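Buy the boring parts first

I have an opinion about home robot builds and it has cost me friends on at least one forum, so I may as well put it on our own page too. Spend your money on the box before you spend it on the arms!

I know, I know. The arms are the fun bit. When our shared shop at Deltside started on a two-arm build, every single one of us wanted to talk about motors and grippers (me loudest of all, I had spreadsheets). What we have now is a proper cell, with aluminum extrusion and wall panels and a rail for both bases, and I would build that part again tomorrow without changing much. The first version was two arms clamped to my old desk, and every time somebody leaned on the desk, all our positions were garbage. We spent 23 evenings on that desk. I want them back.

Groceries are the test I keep coming back to, pineapples most of all. A foam cube will flatter any gripper you own. A pineapple is heavy at one end and spiky at the other, and a thin plastic bag is a whole different headache.

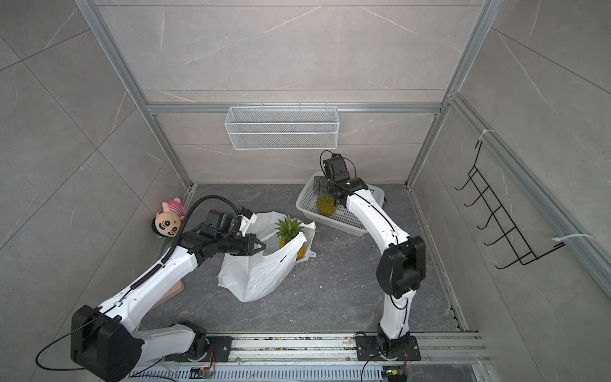
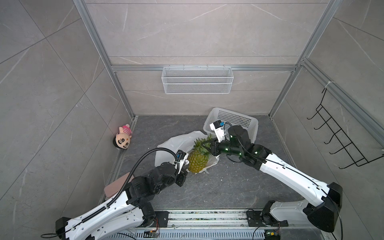
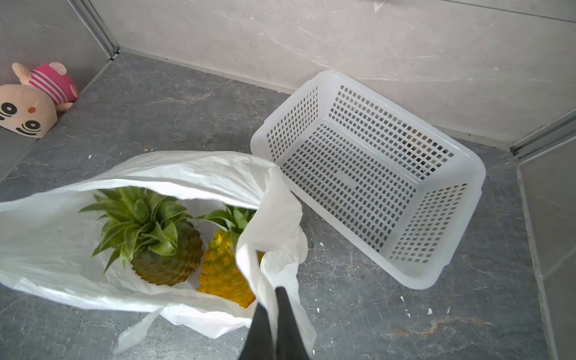
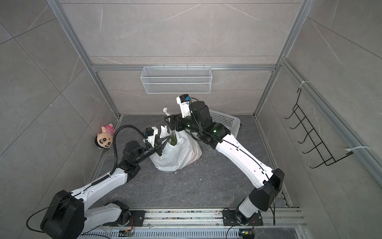
Deltside Shared Workshop - Two-Arm Build Team

So, the money. Our frame, panels and rail came to $700, and people gasp at that number when I say it out loud. Then they go home and spend it on a fancier wrist. The frame is what lets you walk away at midnight and come back the next evening to bases that are still where you left them - and that matters more to me than an extra bit of reach.

My second gripe is cables. Please, leave slack, and then leave more! A joint that moves fine on the bench will find the one pose where the cable is too short, and it will find it while you're showing your brother-in-law. I rerouted ours three times and I still don't love it.

Third, keep your logs, even the embarrassing ones. We have 3,847 saved attempts going back to April, and 348 of them are from one stretch when I had the left and right arms swapped in a settings file. I was all for deleting those. The others talked me out of it, and I've gone back to them more than once to work out what an arm does when it's confidently wrong.

Some folks will tell you a home build should stay scrappy and that a rigid cell takes the joy out. I get it, I love scrappy, my whole garage is scrappy. But I'd like to be scrappy about the grippers and the code, where I can swap something out in ten minutes, and leave the floor alone. If you've got a desk build that holds its positions for a month, come by and show me. I'll bring the pineapple.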